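## Do I have to clean every room every day?

### tansy_upstairs
New member, Jurano

Hello all, I hope this is the right section. My sister and I took over our aunt's guesthouse at the end of the winter. It has 12 rooms, most of them doubles, plus a breakfast room and a garden that needs more love than we can give it. We're doing up the ground floor ourselves while we stay open upstairs.

My aunt did the full works in every room, every morning. Fresh towels, bed made, bin out, floor done. She had two ladies who'd been with her for years and they've both retired, so now it's me, my sister and one student who can come until lunchtime. By the time we've finished breakfasts it's gone half ten and we're still doing beds at three when the first new arrivals ring the bell! 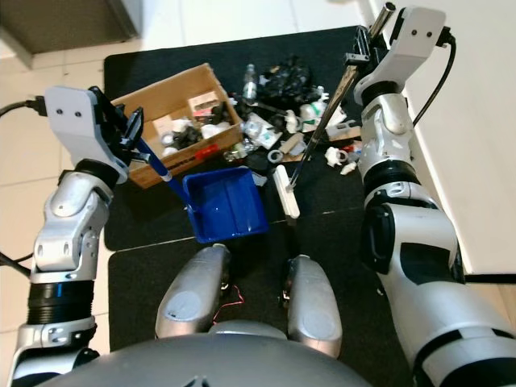

What I'd like to do is a proper clean between guests, a lighter one on the third day for people stopping longer, and otherwise leave them in peace unless they ask. My sister thinks people will see it as us being mean, and that we'd have to knock money off. She may have a point, as our price hasn't gone down. Floors are the bit I worry about most, with everyone coming in off the beach path, and at the moment we're getting by with a long blue-handled brush and a broom with a white head, which is fine for a mat but slow going for a whole corridor. If we skip daily cleaning, would you still do corridors and stairs every day? And how do you tell guests without sounding like a notice in a launderette?

I've also had a quote from Karpenko for hired linen and they want us to take a minimum of 400 pieces a month, which sounds like a lot for us. Happy to be told I'm wrong.

Thanks for reading, sorry it's so long.

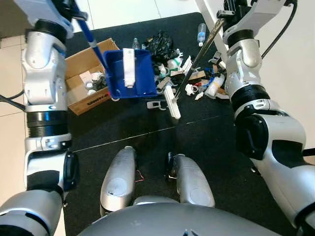

### Hnat Nechyporuk
Guesthouse owner and forum helper

Welcome! I went through exactly this and my wife took your sister's side, so you have my sympathy.

We stopped daily cleaning three seasons ago. I was ready for complaints and we had two, both from gentlemen who'd been coming since before I could drive. I still do their rooms every day, it's easier than arguing. Everyone else seems pleased not to have somebody knocking at nine in the morning.

The way we tell people is a line in the booking confirmation, and then I say it again when I hand over the key. Something like "we'll pop in on your third morning, and if you want towels or the bin emptied before then just shout". I tried a card on the pillow as well but it ended up under the bed every time. If you use Fluvow for bookings you can put the line in the arrival message so you're not typing it each time (it's under guest notes, took me ages to find).

Yes to corridors and stairs every day, no question. Guests forgive a lot inside their own room because it's their own mess. They don't forgive the stairs. I do ours straight after breakfast and again before the first arrivals, and sand gets everywhere whatever you do. Get a long coarse runner for inside the front door, as long as you can fit.

Bathrooms I'd look at on day two as well if it's a family.

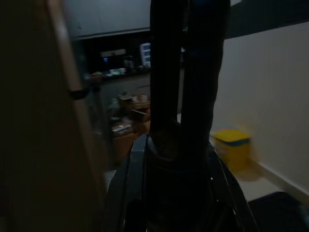
*Past the pale panel, with the room dim behind.*

On the linen, work it out on your February numbers before you sign anything. Summer will swallow that minimum easily with 12 rooms. Winter won't, and you'll be paying for sheets that never leave the van. Ask Karpenko if they'll average it over the year. They did for me, after some grumbling.

I wouldn't drop the price. I did put the fruit bowl back on the landing, and it gets mentioned in reviews far more than the beds ever did. 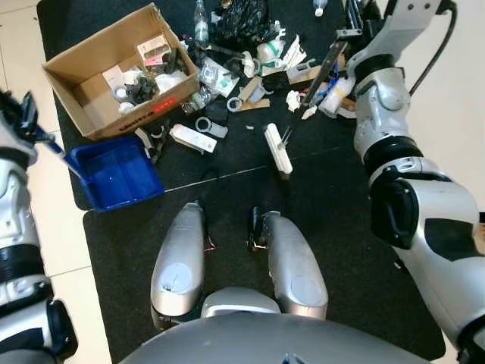 ### mossy_gate
Member

Agree with most of that but not the linen. Buy your own if you've got anywhere to dry it. We spent 2,000 on sheets and towels when we opened and most of them are still going. Get Flastex mattress protectors or something like them while you're at it, you'll only need one spilled glass of red to see the point.

Also 5 sets of towels kept by the front desk saves a lot of running upstairs.

Can't help with the sister!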